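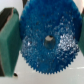 BADEDA SPRING SWAP DAY RETURNS TO KULLAVORA HALL, WITH TOY REPAIR TABLES AND LONGER HOURS

For immediate release — 4/5/23

Badeda, the neighborhood toy and game library, is bringing back its spring Swap Day at Kullavora Hall. Doors at 9 a.m., close at 4 p.m. Free to get in. Bring what your kids have outgrown, take home something they haven't.

New this year: repair tables. Puzzles missing a piece, building sets missing a gear, board games with a split box. Bring them along and the Badeda shop crew will have a look. No promises on electronics. Small fixes done while you wait, bigger ones tagged and held at the library for pickup.

Last year members and visitors swapped 2,506 items in a single day, the most since the library opened. Puzzles went first, then wooden trains, then anything with wheels. By early afternoon the baby shelf was bare and people were still lining up at the side door, so the hall has given us the upstairs room as well.

"We ran out of tables and we ran out of tape," said Ebere Oyelaran, director of Badeda. "People were swapping out of the trunks of their cars. I loved it, but the parking lot is not where I want toddlers. So, more room, more tables, and please come in the morning if you can."

How it works. Drop off at the front desk, get one token per item. Tokens are good all day, any table. Up to 3 large items per family (ride-ons, play kitchens, dollhouses). Leftover tokens can be used at the library until the end of September. Anything not claimed goes back on the Badeda lending shelves or to family shelters in the county.

What we can't take: car seats, cribs, helmets, stuffed animals that haven't been washed, anything recalled. Please check before you load the car. Batteries out, please. Games should be in a box or a zip bag with the name written on it, even if its not the original box.

The first 500 families get a tote bag from Dorileo, the print shop on the same block, which is also printing the signs and the floor map at no charge. Bako will run the coffee and lunch counter in the lobby. Soup, flatbreads, fruit, juice. Cash and cards both fine.

Quiet hour is 9 to 10. Lower lights, no music, no announcements. Open to anyone who would like it, no sign up needed. The upstairs room is reached by elevator or by the back stairs.

Badeda lends toys, puzzles and games to families for a flat yearly fee of $90, with free membership for foster familes and licensed home daycares. Members can borrow for four weeks at a time and renew once if nobody is waiting. New members can join at the desk on Swap Day and borrow the same afternoon.

Storage space is tight, so early drop-off is by arrangement only. Large items especially — call the desk first. Boxes left outside the hall overnight will not be accepted.

Press are welcome from 9 a.m. Please ask parents before photographing children, and check in at the desk for a badge. Ebere Oyelaran is availible for interviews before opening and again after lunch.

Media contact: Ebere Oyelaran, Badeda, front desk

Recent releases
Badeda adds evening pickup for members
Puzzle shelf moves to the ground floor
Bako to run lobby counter at Kullavora Hall
Winter game night: thank you to everyone who came
Call for donated board games, ages 8 and up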